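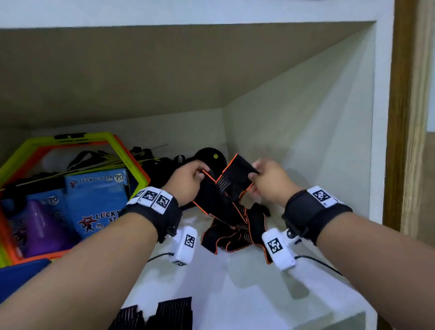
Home News Events Programs Gear Library Contact

Gear Library: what changes in November

The outdoor gear library at the Clivville Recreation Center moves to its winter schedule in November. Hours will be 3 p.m. to 7 p.m. on weekdays and 10 a.m. to 2 p.m. on weekends. The Kurow Street door will be locked for the season, so please come in through the main entrance and follow the hallway past the pool office.

Tents, sleeping pads and camp stoves can still be borrowed through the winter. Canoes, paddles and life jackets are put away until spring. If you still have paddling gear at home, bring it back before the end of October. Late items are charged by the day, and the charge stops when it reaches the replacement cost.

We lent out 3815 items between January and September. Two-person tents went out the most, followed by the larger backpacks and then snowshoes, almost all of which were borrowed in the first ten weeks of the year. We have bought 40 more pairs of snowshoes with money from the Pendine Fund, including 12 pairs in children's sizes. They will be ready to borrow once they have been tagged and entered in the catalog.

Snowshoe loans are for up to 71 hours. We know that is an odd number. The booking system counts in hours, and it needs one free hour before the next person's slot begins. In practice, if you pick up at 4 p.m., your gear is due at 3 p.m. three days later. Please check the time on your receipt, as most of last winter's late fees were for returns made the same afternoon but after the hour had passed.

Reservations open two weeks ahead. You can book at the desk or by phone. Each household may have two reservations open at once, and a reservation that isn't picked up within a day goes back on the list. Members who live in Salinas Township can borrow on the same terms as Clivville residents through the end of next year. Bring a bill or a lease with your address on it the first time.

A few notes on returns. Tents have to be fully dry. If you camped in rain and can't dry the tent at home, tell the desk and we will hang it in the back, but don't leave it packed in the bag. Stoves come back without fuel. Sleeping bags should not be washed at home, even if they need it. We send them out, and the cost is covered by your membership. If something broke, write it on the return slip. There is no charge for ordinary wear, and we would like to know about a bent pole before the next family finds it.

The annual sale of retired gear will be held in the gym lobby later in the month. There are 39 lots this year, mostly older backpacks, external-frame and internal, plus several four-person tents with patched floors and a box of mixed poles and stakes sold as one lot. Everything is sold as is. Cash or check only. Members can look things over from 9 a.m., and the doors open to everyone else at 10.

Membership renewals are due by the end of December. The household rate has not changed.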